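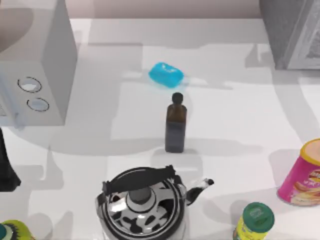 GUDVILLE, 2025-06-28 – Srour, the small phone maker that once put out a press release to announce it had nothing to announce, today has something to announce. The Grelano is a five-inch handset with a battery you can take out, a headphone jack you can plug headphones into, and a back cover that comes off with a thumbnail. The company is aware that all of this was possible some years ago.

The Grelano goes on sale in August in one size and two colors, dark gray and a slightly different dark gray. There will be no Plus, Pro, Max or Mini. A gold version was discussed over lunch and the lunch was cut short.

"We asked people what they wanted from a new phone and most of them asked if they could keep the old one," said Noémie Beaulieu, who heads the phone team at Srour. "That stung a little. Then we went back and looked at what the old one had, and started there."

The battery is the part Srour would most like you to write about. It lifts out without tools, glue, heat or a video tutorial, and a spare fits in a shirt pocket. Spares will be sold on their own from the first day and, the company says, for as long as the phone gets software updates, plus a year after that for the stubborn.

There is one camera on the back. It has 12 megapixels and a flash, and it sits flush with the case, so the phone does not rock when you type on it at a table. Srour's engineers tried a second camera and then a third. Test users took the same pictures of the same dogs.

"I have been to launches where the camera got forty minutes and the phone call got none," Beaulieu said. "You can make calls on the Grelano. We tested this. My mother says I sound closer, and she did not mean it kindly."

Software is a plain build of Android with 20 apps on it out of the box, every one of which can be deleted, including the one Srour made itself. That app is called Giltgate, and it does a single job: it holds back notifications until an hour you pick and then lets them all in at once. Early testers described the result as peaceful, followed by loud. A setting to let them in more gradually is planned, and the team is still arguing over what gradually means.

Giltgate works without an account and sends nothing back to Srour, which says it has no idea what it would do with the stuff anyway. Calls and alarms get through at all times. So do messages from up to 12 people of your choosing, a limit that has already caused trouble in at least one family on the payroll.

The Grelano will get software updates for 5 years. Repair guides and a parts list will go up on the Srour website the day the phone ships, along with prices for screens, charging ports, buttons and the little rubber plug that everybody loses.

The first production run is 1510 units. The company had planned on 1500, and the extra ten are for the people in the office who have been promised one since the previous phone. Orders will be taken through Srour's own store and shipped in the order they arrive. The box holds the phone, a battery, a cable and a printed manual with a working index.

Review units are available on request. Reporters are asked to send them back with the battery, please.

About Srour

Srour designs phones and a modest number of chargers in Gudville. It has never used the word "ecosystem" in a press release before this one.

Press contact: Noémie Beaulieu, Srour, Gudville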